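Dividend reinvestment at Halliday - common questions

Last updated: May

What is the plan?
It lets holders of Halliday ordinary shares take new shares in place of a cash dividend. Kedden, the registrar, runs it.

How many shares do I need to join?
At least 68 on the record date. Smaller holdings are paid in cash.

What happens to money left over?
It is carried forward to the next dividend, without interest.
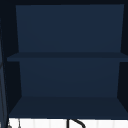
A holder in Akville wrote to ask whether the carried-forward sum is lost if the shares are sold. It is paid out by cheque once the sale is registered, provided the whole holding has gone.

Can I leave the plan?
Yes. Send form 124 to Kedden at least 7 working days before the record date. Forms that arrive later count for the next dividend - they are not returned.
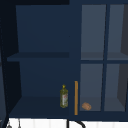
Do I pay tax on the new shares?
Usually, in the same way as on a cash dividend. Keep your statements. The Fudholm office can send copies but can't give tax advice.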